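About Lidmont

Lidmont is a small research group working on one thing we can't stop talking about: teaching robot hands to sort small parts. Róisín Kinsella and Ruan Chauke started it, and Mei-kuen Chien joined them in February to run the experiments.

Our method, Tilier, learns from short demonstrations, all seen from the wrist. We love how little it needs — 108 demonstrations were enough for it to start choosing its own grasps in a mixed pile!

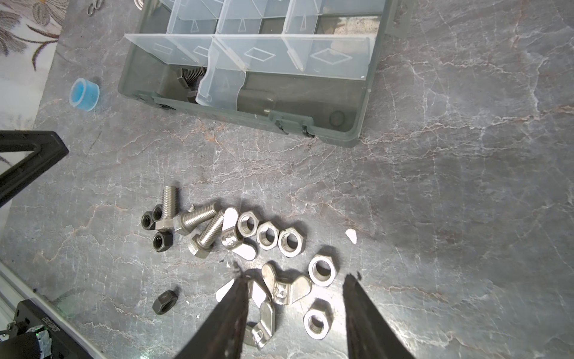

Wing nuts, hex nuts and bolts beside the parts organizer, seen from the wrist.

In our latest test, Tilier placed 49 more parts out of 400 than our older planner did. Wing nuts are still the hardest, and we're having a great time finding out why. Come and talk to us about it.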